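Search the boards
Home New posts Artists Gigs Swaps Log in

Heltari: new album thread (and do we like the drums?)

fernhollow
Right, I've had the Heltari record on all weekend and I need other people to talk to about it! For anyone who hasn't come across her, Heltari is Mehrangiz Pakzad, who sings and plays harmonium and (on this one) quite a lot of cello. The album is called Kandness. I loved the first EP but this is a different animal altogether. The opener starts with nearly a minute of just breathing and pedal creak, and then the voice comes in so close you'd think she was sat on the arm of the sofa.

Favourite so far is Wukodine. I have no idea what the word means and I don't want to know. The way the second verse drops down a key when you're expecting it to go up, I played that bit to my sister over the phone.

tapehiss_ron
Been waiting for this thread. Agree on Wukodine, it's the best thing she's done. Can't go with you on the whole album though. The drums on side two sound like they belong to another band. She had something very bare and strange on the EP and now there's a great big snare in the middle of it.

fernhollow
Oh I like the snare! It wakes you up. I think if all 12 songs had been voice and harmonium I'd have drifted off by track seven, lovely as it is.
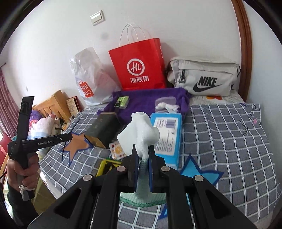

And the one place it really earns its keep is Wi, where everything stops dead for the last chorus and it's only the drum and her singing the title over and over. I had goosebumps the first time and I had them again this morning with the washing-up.

ottoline
Wi is the one I skip, sorry. Two letters sung 40 times is not a chorus.

tapehiss_ron
Ha, I'll defend Wi. It's the title track I struggle with. Too long, and the strings are syrup.

marrowbone
Hello, long-time reader, first post. I saw her in April at the chapel gig, before any of this was out, and she did the title track with no strings at all, just the harmonium and a second singer on the low part. It was stunning. I went home and tried to work out the chords and got hopelessly lost after the bridge. So I'm a bit with Ron on this, the song is great and the arrangement sits on top of it. But I'd still rather have it than not have it!

fernhollow
You lucky thing, I couldn't get a ticket. Did she talk much between songs?

marrowbone
Hardly at all. She told one story about learning to sing by copying her gran's radio, adverts included, and then sang one of the adverts. Brought the house down.

ottoline
OK that's charming. I'll give the album another go with headphones on. I've only had it through the kitchen speaker and the low end just vanishes on that thing.

tapehiss_ron
Definitely headphones. There's a second vocal tucked away on the left in the opener that I missed completely until the fourth listen.

Has anyone had the vinyl yet? There were 1000 pressed and mine is number 208. Nice heavy sleeve, lyrics on the inner, but there's a patch of crackle just before Wukodine and I can't decide if it's my copy or part of the recording.

marrowbone
Mine does it too, same spot. I'd put money on it being the harmonium bellows.

fernhollow
It's on the download as well, so that's your pressing off the hook, Ron. I'm so pleased, I thought that crackle was my laptop dying. Off to play side two again, loudly, snare and all.

ottoline
Headphones report: I take back half of what I said about Wi. The other half stands.

Last updated: 2025-10-05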